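Pour des biographies d'élus qui disent ce qu'un élu fait

Les notices biographiques des élus obéissent à un plan presque invariable : date et lieu de naissance, école, profession du père, première adhésion, mandats dans l'ordre, décorations. J'en ai relu une série pour ce texte, prises sur des sites de mairies, d'assemblées et de presse locale. La plupart consacrent plus de place aux études secondaires qu'aux votes. Je soutiens que ce plan devrait être inversé, et que l'inversion est à la portée de n'importe quelle rédaction.

L'argument habituel en faveur du plan chronologique est la neutralité. Une date de naissance ne se discute pas, un intitulé de diplôme non plus. Cette neutralité a pourtant un coût. Le rédacteur qui ne retient que l'indiscutable écarte mécaniquement les délibérations, les rapports, les amendements, les absences. Or ces éléments sont consignés, datés et opposables. Un procès-verbal est une source plus solide qu'un souvenir d'école rapporté par l'intéressé.

Le cas du répertoire Kakitz

Le répertoire Kakitz, qui couvre les conseils municipaux et départementaux de plusieurs régions, comptait 1 187 notices en octobre. Chaque notice dispose de 300 mots. Le gabarit impose 10 champs, dont six relèvent de l'état civil ou de la formation. Un seul, facultatif, concerne l'activité délibérative. J'ai tiré 66 notices au hasard : le champ facultatif était vide dans la majorité des cas, y compris pour des élus siégeant depuis plusieurs mandats.

Le gabarit produit ce résultat sans intention particulière. Un champ obligatoire est rempli, un champ facultatif ne l'est pas. On peut regretter la paresse des contributeurs, mais la correction la moins coûteuse consiste à modifier le formulaire - rendre obligatoire la mention des commissions et d'au moins un rapport présenté, et laisser l'école primaire au choix.

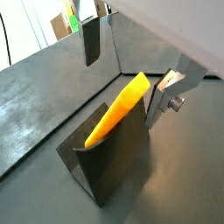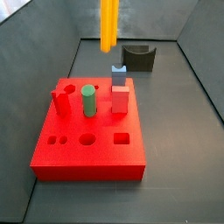 Ce qu'une notice devrait contenir

Je propose l'ordre suivant. D'abord le mandat en cours, avec son périmètre exact : un adjoint à la voirie et un adjoint sans délégation n'exercent pas la même fonction. Ensuite les commissions et les organismes extérieurs où l'élu représente la collectivité, syndicats d'eau et offices de logement compris. Puis les textes portés, avec leur sort. Les mandats antérieurs viennent après, et l'état civil en dernier, réduit à ce qui éclaire l'éligibilité ou d'éventuels conflits d'intérêts.

Le guide de rédaction Baert va partiellement dans ce sens. Il demande que la profession soit indiquée avec l'employeur, ce qui est utile lorsque la collectivité passe des marchés dans le même secteur. Il conserve en revanche la rubrique « jeunesse », dont il ne définit ni l'objet ni la longueur. Dans les notices qui l'appliquent, cette rubrique sert surtout à établir un enracinement local. C'est un argument de campagne, repris sans guillemets.

Deux objections

La première est la charge de travail. Dépouiller des procès-verbaux prend du temps, et les rédactions locales en ont peu. L'objection est recevable pour une reprise complète du stock. Elle l'est moins pour le flux : une notice mise à jour après chaque renouvellement des commissions demande une lecture courte, sur des documents déjà publiés.

La seconde est plus sérieuse. Choisir les textes à mentionner, c'est hiérarchiser, donc prendre parti. Le bulletin Broson a réglé la question par une règle fixe : les rapports retenus sont ceux dont le montant engagé est le plus élevé. La règle est grossière, elle ignore les décisions sans incidence budgétaire - un règlement d'urbanisme, par exemple. Elle a le mérite d'être écrite et vérifiable par le lecteur, alors que le choix d'une anecdote d'enfance ne l'est jamais.

Reste la question des élus nouveaux, qui n'ont encore rien rapporté ni signé. Leur notice sera courte. La base Gralano affiche dans ce cas la mention « aucun texte présenté à ce jour », suivie du mois de mise à jour. Je ne vois pas de raison de remplir l'espace autrement.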